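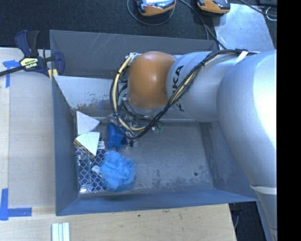 Vuelvo con lo de comprar lotes de devoluciones a ciegas, que en enero ya lo discutimos y veo que la gente sigue picando. Un palé "mixto hogar" de Stembridge está hoy a 896 euros, portes aparte, y el anuncio promete un valor de venta de 3420. ¿Calculado por quién? Un cajón gris de metal con artículos variados amontonados a un lado no me dice nada de lo que valen, y con esa información te piden que pagues por adelantado. Yo no lo veo.

tornillo_flojo
Pues yo llevo tres comprados y en los tres he recuperado lo puesto. Hay que saber vender, claro. Si esperas colocarlo todo en una semana, mal.

Marga_Zollilville
¿Recuperado contando las horas, la gasolina y las comisiones? Porque esa cuenta no la suele enseñar nadie. Mi cuñado decía lo mismo y tiene el garaje lleno de tostadoras sin cable.

tornillo_flojo
Las horas no las cuento, es un hobby.

Marga_Zollilville
Entonces no has recuperado lo puesto.

lenni.pelkonen
A mí lo que me chirría es el "valor de venta". Pedí el listado a Dandbridge antes de pagar y usaban el precio de tienda nuevo, con caja y todo. Una batidora devuelta no se vende a eso ni en sueños. Les pedí el desglose por estado — nuevo, abierto, averiado — y dejaron de contestar.

SaimiR
Con Papadopoulos sí me mandaron el desglose, eh. Perdí 500 euros igual, pero al menos sabía en qué.

tornillo_flojo
Exageráis. Hay lotes malos y lotes buenos.

lenni.pelkonen
Vale, pues pon las cuentas de uno bueno, con facturas. El 24 de julio cierra la oferta de Stembridge y hasta entonces no pienso soltar un euro.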